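Tuesday, February 20, 2018

Woke before the alarm with rain on the skylight. Left the house at twenty past seven and the bus was already at the stop, so I got a seat upstairs. The Sestby road is still down to one lane by the garden centre. They said it would be finished in January.

Spent the morning on the Fairweather invoices. One of them, number 1419, had been paid twice, and it took until eleven to find out which payment was the wrong one. The bank wants a form for it. I filled in the form and then found it was last year's form, so I filled in the other one.

Ate my sandwiches at my desk and read more of the Flukura guidebook. I have more or less decided on going in May. The ferry is 60 pounds each way with a cabin and a bit less without, and I know I won't sleep in a chair. The guesthouse by the harbour has a single room at the back. It doesn't take cards. I should write to them this week, as the book says it fills up once the bird people start arriving.
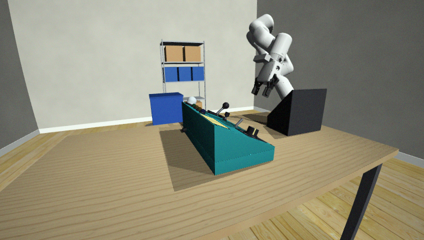
The walk I want to do is the one round the north end, 11 miles by the map, with one steep part after the chapel. My boots won't manage it. The left one has been letting water in since the autumn and I have glued it twice. Went into Grernelex after work to try some on. The pair I liked were too narrow and the wide fitting has to be ordered. I left my number. Bought two pairs of thick socks so as not to come out with nothing, and then a tin of wax for the old boots, which will do for the canal path.

Home by half past six. The kitchen was cold again. I bled the radiator and it hissed for a good while before any water came, and got a brown mark on the tea towel. It's warm at the top now and not at the bottom. The boiler pressure had dropped as well, so I topped it up to where the needle normally sits.

Tea was the last of the leek soup with toast. I had meant to make pancakes, as I missed them last week, but there was only one egg and the milk smelled doubtful. Put both on the list.

Looked at the savings book afterwards. Over 3000 in there, which is better than I thought, and the trip won't make much of a hole in it even with new boots. The roof gutter might. I need to ring about that and keep putting it off.

Rain stopped about nine. Put the bins out, brown one this week. Read two chapters in bed and lost my place in both. Dentist at ten to nine tomorrow, so the earlier bus.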